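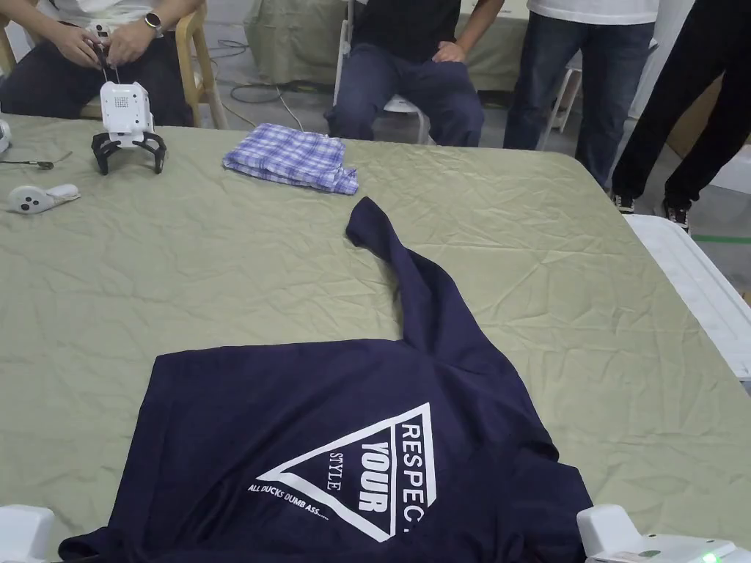
Which way should a sweatshirt face before it is folded? Print side down, hem toward the folder's left, sleeves straight out from the body. The smooth back is then on top and both side seams can be found by touch.

Nandini Fernandes wrote that rule into the folding guide at Rorneck, a garment-care business that handles knitwear and heavy cotton for resale. The guide covers 139 garment types. Sweatshirts take up nine pages, more than any other item, and she expects the section to grow when it is revised in March.

"A T-shirt forgives you," she said. "A sweatshirt has a rib at the hem, a rib at each cuff and a double thickness at the neck. Every one of those is stiffer than the panel next to it. If you fold across the boundary, you get a ridge."

Her sequence starts with the sleeves. Each is laid flat from the shoulder seam, the twist is worked out toward the cuff, and the sleeve is then turned back across the body along a line parallel to the side seam. The cuff should stop short of the opposite edge. The hem comes up last, in two turns.

Fernandes prefers a table covered in cloth. A bare top lets the garment slide during the second turn, she said, and the folder ends up correcting the same edge twice. Creases in the cover do not trouble her much on fleece-backed cotton. On thin jersey they do, and the guide calls for a stretched cover there. 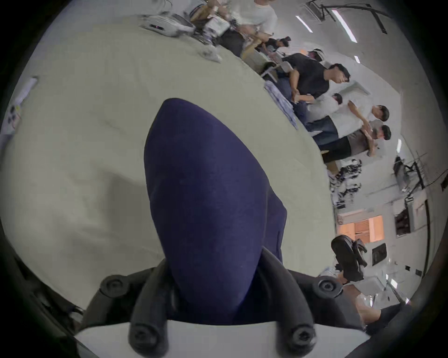 Donnelly, though, objects to the two-turn hem, and has argued that a single turn holds its shape better on a shelf and saves a step. Fernandes has heard this before.

"It holds on a shelf," she said. "In a carton it spreads. We tried 300 pieces each way, and the single turn came out wider at the bottom of the stack. For display, fine — I would not pack that way."

Dark navy and black garments get a separate paragraph in the guide. Lint shows on them, and so does any mark left by pressing hard on a fold. She recommends a flat palm and light pressure, with a final check of the neckline before stacking.
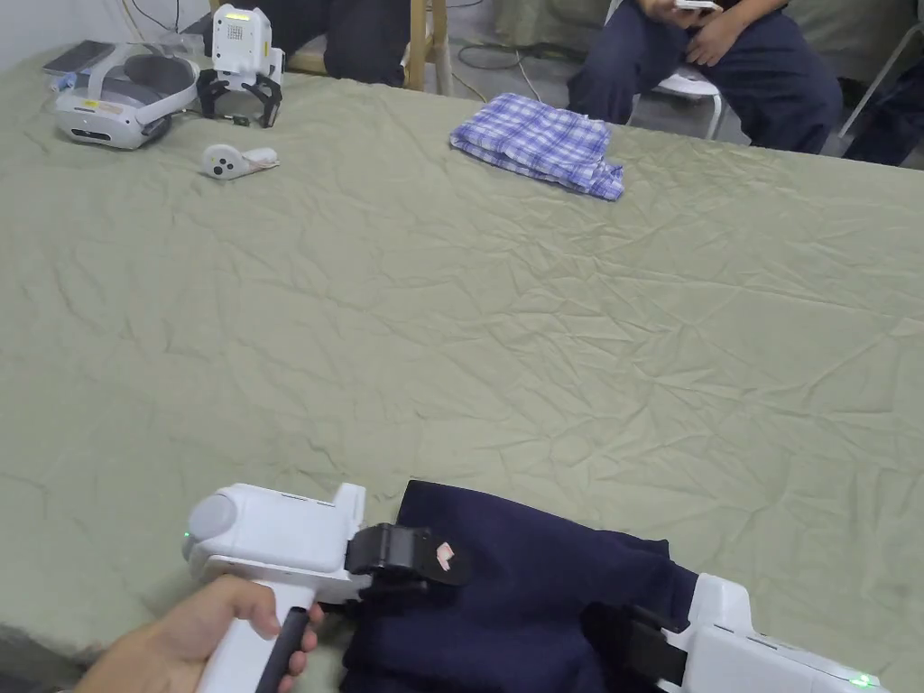 What is the most common fault in a finished fold? A sleeve bunched inside the body. It leaves a lump near the middle, and the only repair is to open the garment and start again from the shoulder seam.

Fernandes does not accept a fold that has been patted level over a lump. "The lump is still there when the next one goes on top," she said. Her limit for mixed stacks is nine pieces, with the heaviest at the bottom and the folded edges facing the same way.

The revised section will add hooded styles, which the present guide treats in one short note. The hood is to be laid flat over the back before the sleeves come in.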